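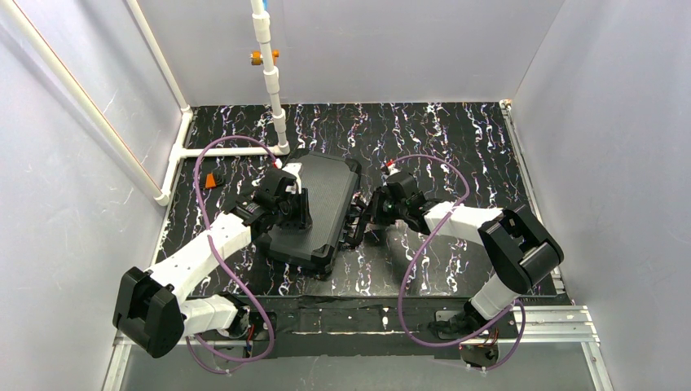
Re: Splitting the sourdough starter, and the swap shelf

From: Kam-wah Ko
To: Liklow Bread List
Date: 2021-04-05

Hello all,

Sorry for the slow reply, I've had a houseful and the oven has hardly been off. Siu-ming wrote:

> Hi everyone. I'm still struggling with the rye starter I had from
> the swap shelf in March. It bubbles a bit in the morning and then
> goes flat by lunch, and it smells sharp, a bit like nail varnish.
> I feed it once a day with a spoonful of flour and a splash of
> water. The loaves come out like paving slabs. My son ate one with
> soup and was very polite about it. Should I start again from
> scratch? Also, is anyone going to do another flour order? I missed
> the last one and the shop in Coston only has plain.
>
> Siu-ming Chuang

Please don't start again! That starter is from the same jar as mine, by way of two other kitchens, and it's a tough old thing. I once left it at the back of the fridge for most of a winter and it came round in a few days. The nail varnish smell just means it's hungry. A spoonful of flour a day is fine for a tiny starter, but if you've been adding spoonfuls without taking any out, you'll have half a jar by now and it's eating its dinner in an hour and then sulking.

What I'd do is this. Take one spoonful of what you've got and put it in a clean jar. Add five spoonfuls of rye flour and enough tepid water to make it like thick porridge. Put a rubber band round the jar at the level it comes up to, lid on loosely, and leave it somewhere out of the draught. Mine sits on top of the fridge next to the radio. Do the same again next day, one spoonful kept, the rest into pancakes or the compost. When it's doubling past the band and still domed on top, that's when to bake with it. If it has sunk in the middle you've missed it, so feed it and have another go. You might need to do this for the best part of a week and you'll feel wasteful, but the pancakes are very good. I put grated apple in.

As for the paving slabs, I think you may be a bit hard on yourself. Rye never gets tall. If you're using all rye then a flat, heavy loaf is more or less what you're after, and it wants leaving for a day, wrapped in a tea towel, before you cut it. I cut my first one hot and it stuck to the knife like glue and I nearly cried. If you'd like something lighter for your son, go half rye and half strong white, and only use the rye for the starter. Do tell us what tin you're using as well. I had a very wide one that made everything look like a doormat, and changing it cheered me up more than any recipe has.

The other thing I'd look at is your salt. I forgot it altogether last month (I was on the phone to my sister) and the dough went up like a balloon and then collapsed all over the oven shelf. The bread tasted of nothing whatsoever. The birds had it.

Now, flour. Yes, I'm happy to put another order in to the mill at Mususa. Last time it came to 143 kilos between us, which my poor car did not enjoy – I drove home over the hill in second gear with the boot nearly on the road. So could I ask that anyone wanting more than two sacks comes along with their own car? I can take strong white, wholemeal, dark rye and spelt. They've stopped doing the malted one, I did ask. Send me your list off-list please, or everyone gets everyone's shopping, and put your name in the subject line. I had one last time that just said "the usual" and it took me days to find out who it was.

I'll keep orders open until I've enough for a decent load and then I'll write round with the price. Please bring cash in an envelope if you can, and your old sacks, as the mill takes them back.

The swap shelf is still in my porch. At the moment there's a jar of the white starter, a bag of caraway seeds, three linen bags that somebody's aunt made, and a bread book in Danish which I can't read but has lovely drawings. Help yourselves. Whoever left the round banneton with the blue string, I've been using it and I'm rather attached to it, so speak up soon if you want it back.

One last thing, does anybody know how to get burnt-on dough off a baking stone? I've tried scraping it and I've tried leaving it in at full heat and now it's just black as well as lumpy. I was told never to use soap on it so I haven't, but I'm getting tempted.

Siu-ming, let me know how the jar looks after a couple of days. If it's still flat, come by and I'll give you a fresh spoonful of mine. You know where the porch is.

Kam-wah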